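Widano Prarosen door draught kit – review

Posted 2 March 2018

Quick one, written in bits between other things, so excuse the state of it. Had the Widano Prarosen kit on the doors for most of the winter now and people keep asking in the comments under the radiator post whether it's worth the money. Short version: good strip, rubbish screws, instructions not great. Get it if your doors are reasonably square. Don't if they aren't.

Paid £14 from Grustotley, the one by the ring road. Online it was a bit less but then postage. They keep them at the back with the letterbox flaps, not with the other draught stuff, took me ages to find.

What's in the box

12 metres of self-adhesive rubber strip in one coil, two brush bars for the bottom of the door, a bag of screws, a small plastic scraper, an alcohol wipe (one!! for the whole lot) and a folded sheet. Brush bars are aluminium with a dark brush, and they come longer than a normal internal door so you cut them down. You need your own hacksaw and a drill. Box does say this but in tiny letters on the bottom.

The strip is the hollow sort, squashes flat when the door shuts. Much better than foam. Foam I've had before went to crumbs by the second winter and the cat ate some of it.

Fitting the strip

Easy, if you clean the frame properly. I didn't on the first door. Gave it a once over with the wipe, stuck it on, and it was hanging off in the morning. Took it all down, did the frame with sugar soap, rinsed, left it overnight, started again with fresh strip. Has not moved. So wash the frame. And the wipe is useless, chuck it.

Start at the top corner on the hinge side and work down. Don't pull it tight as you go, it shrinks back and you get a gap in the corner. Press hard. I used the back of a wooden spoon. The sheet says not to shut the door for a few hours, which is fine for a bedroom and no good at all for a bathroom with other people in the house.

The hinge side wants the strip on the face of the stop and not in the rebate. The drawing on the sheet shows it in the rebate. Did that first, door sprang open again every time like it had somewhere to be. Moved it, fine.

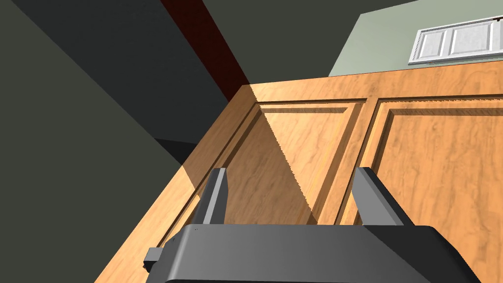

Will the strip stop the door from latching?
It can for the first few days, as new rubber is stiff; if the door still won't catch after a week, move the strip back a little from the stop or shift the strike plate slightly.

I had that on one door only, the back bedroom. Ended up filing the strike plate a touch, took no time. Tae-yang Koo had the same kit in the flat above and had to do it on nearly all of them, but those are newer doors and hung very tight to begin with. If yours already rub when the weather's damp then I'd leave the strip off the latch side altogether and just do the top and hinge side. You lose a bit but at least the thing shuts.

Fitting the brush bars

Right. The screws. They are made of cheese. Snapped one, rounded off the head on another, gave up and used my own. If you've got a box of decent short screws lying around then no problem, if not then add that on to the price. Also drill pilot holes even if you think you don't need to, espcially on hardwood.

Cutting the bar is fine with a junior hacksaw. Slide the brush out first, cut the metal, file the end, slide the brush back, then trim the brush with scissors. The sheet has you cutting both together and it makes a right mess, bristles everywhere. Still finding them.

Height is the fiddly bit. You want the brush just touching the floor, not bent over. I had it too low and it dragged on the carpet and left a sort of quarter circle in the pile. On the hall floor, which is hard, it was too high and did nothing. Holes in the bar are slots so there's some adjustment, not loads. Put the screws in loosely, shut the door, set the height, then open it carefully and tighten up.

If you've got a threshold strip between two kinds of flooring then measure over that and not over the carpet. Learned the hard way and there's a scratch in it now.

Does it work

Yes, mostly. Hall to living room was always the bad one, you could feel it on your ankles sat on the sofa. Gone. Did the thing with a lit incense stick along the edges and the smoke goes straight up where before it bent over. Top corner on the latch side still moves it a bit, that's where my two bits of strip meet and I cut it badly.

Not going to claim anything about the heating bill, I haven't kept proper track and it's been a strange winter. The room holds its heat longer in the evening after the heating goes off. That's as scientific as I get.

Sound was the suprise. Noticeably quieter with the door shut. Not soundproof, you still get the telly, but the sharp noises are gone. And no more rattle when someone opens the front door. Would almost buy it just for that.

Box says good for 3000 openings. No idea how they worked that out or what happens after. A kitchen door in a family house would get through that pretty fast I'd have thought. Mine looks the same as the day it went on, bit shiny where it touches.

Doors near each other

A few of you have asked about this. If you have two doors on the same landing or end of a hall, do both or don't bother. I did one, and the draught just went round and came in harder through the other. Felt like I'd wasted a Saturday's worth of effort. Did the second one and both settled down.

Also check they don't foul each other once the bars are on. The bar sticks out from the face of the door, not by much, but where two doors open into the same bit of space the edges can catch. Put the bar on the side that swings away. On mine that meant one inside and one outside, doesn't look as neat but you stop noticing.
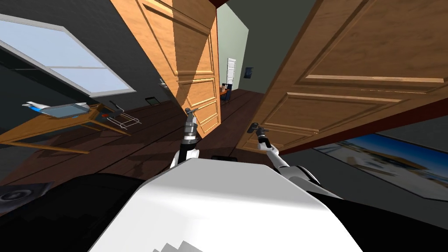
Two wooden doors standing close together.

Tall doors are worth a mention too. The strip does go further than you'd think but a tall door eats it. Two ordinary doors from one coil with some left over, for me. Measure before you go to the shop and add a bit for the bit you'll stick on wrong.

Against the other one

I've had the Yoon version as well, on the old place. Cheaper, foam strip and a sort of plastic wiper instead of a brush. The wiper is better on tiles if I'm fair, makes a proper seal. On carpet it's hopeless, flips under and stays there. Comes in white only. The screws were better, which isn't hard.

Gil-soo Yook does joinery and told me to not bother with either and rout a proper seal into the frame. Well ok. Looked very nice when he showed me one, can't see it at all when the door's shut. But that's doors off, a router, and someone who knows what they're doing. Renting, so no.

Taking it off again

Relevant if you rent, see above. Strip peels off clean in the first few days. After that it leaves a line of glue. Hair dryer and the plastic scraper, slowly, then white spirit on a rag. Took a small flake of paint off one frame, touched it up. Brush bars leave screw holes obviously, so ask first. I didn't ask. Filler and a brown felt pen is the plan.

Good
Strip is properly good, better than it should be for the price
Quieter
Brush is dense and hasn't gone bald
Scraper is handy, use it for all sorts now

Not so good
Screws
Drawing is wrong for the hinge side
One wipe
Brown or white only, and the brown isn't any brown I've ever seen on a door

Out of 5 I'd give it a 3 as it comes, and a 4 if they put decent screws in and fixed the sheet. Have written to Widano about the drawing, no reply so far.

Going to leave it on through April and see how it does once the frames swell up with the damp, they always do in this house. Will add a note at the bottom if anything comes unstuck. The letterbox flap is next, already bought, still in the bag, and the cat has had a go at the packaging.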